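Why Does Some Stuff Float and Some Stuff Sink?

A page for curious kids, by Leena Vainio

Have you ever dropped a grape into a glass of water just to see what it would do? I have, plenty of times, and I am a grown-up with a job. The grape goes straight down to the bottom and sits there. Then you drop in a big fat apple, which weighs so much more than the grape, and the apple bobs around on top as if it were on vacation. That seems backward, doesn't it? Shouldn't the heavy thing sink and the light thing float?

People puzzled over this for a very long time, so if it puzzles you too, you're in good company. Let's take it slowly.

Water pushes back

The first thing to know is that water pushes. You have felt this yourself if you have ever tried to hold a beach ball under the water at the pool. You lean on it with all your might, and the ball wants up, up, up, and the second you let go it shoots out and probably hits somebody's uncle. That push is called buoyancy (say it BOY-un-see), and water does it to everything that goes in. It does it to beach balls, to ducks, to rocks and to you. It's why you can pick up your big cousin in the deep end when you could never manage it in the driveway.

At the same time, gravity is pulling everything down. So when you put something in water there is a kind of tug-of-war going on. If the water can push up as hard as gravity pulls down, the thing floats. If it can't, down goes the grape.

Making room

Now for the part that took me a while to understand when I was in school in Judby, where our science room had one sink and a very leaky faucet. When you get into a bathtub, the water level goes up. Your body needs a place to be, and the water that was in that place has to move over. We say that you displace the water, which is a fancy way of saying you shoved it aside.

How hard does the water push back? Exactly as hard as the weight of the water you shoved aside. Read that one again if you like, I'll wait.

So think about the apple. It's big, and it has a lot of tiny air spaces inside it, which is part of why it crunches. A chunk of water the same size as the apple would weigh more than the apple does. That means the water can hold it up before it's even all the way under, and so a bit of apple pokes out on top. The grape is small but it's packed tight with juice and sugar. A grape-sized blob of water weighs a little less than the grape. The water pushes as hard as it can, and it's not quite enough.

Scientists have a word for how much stuff is packed into a space. The word is density. A thing that is denser than water sinks, and a thing that is less dense than water floats. A marble is dense. A cork is not dense at all – it's full of little pockets of air.

But what about boats?

Good question, and my friend Slavica Nikolaidis gets asked it every single summer on the ferry where she works. The ferry is made of steel, and a lump of steel sinks like, well, a lump of steel. But a boat isn't a lump. It's spread out into a big hollow shape with air in the middle, and all of that air counts as part of the boat. Put the steel and the air together and the whole thing is less dense than the water underneath it.

You can see this with a ball of modeling clay. Roll it up and drop it in, and it sinks. Fish it out, dry it off, pinch it into a little bowl with high sides, and set it down gently. It's the very same clay!

Try it at home

Ask a grown-up first, and put a towel down (please, put a towel down). Fill a sink or a dishpan halfway with water. Then go around the house and gather some things that are allowed to get wet. Plastic kitchen things and sandbox toys are great for this.
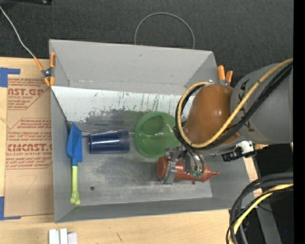 Before you put each thing in, say out loud what you think it will do. Guessing is half the fun, and a wrong guess is every bit as useful as a right one. If you have something hollow, try it 2 ways. Set it on the water right side up, like a boat, and then tip it so that it fills. Did it do the same thing both times? Where did the air go?

Next, try an orange with its peel on, and then peel it and try again. I won't tell you what happens, but have a look at the inside of the peel afterward and see how spongy it is.

If you want to go further, stir 4 big spoonfuls of salt into a tall glass of water and lower an egg into it. Then try the egg in plain water. Salty water is denser than plain water, so it pushes harder, and you'll find floating is easier in the ocean than in a lake for the same reason.

Words to remember

Buoyancy: the upward push that water gives to things.
Density: how much stuff is packed into a space.
Displace: to push something out of the way and take its spot.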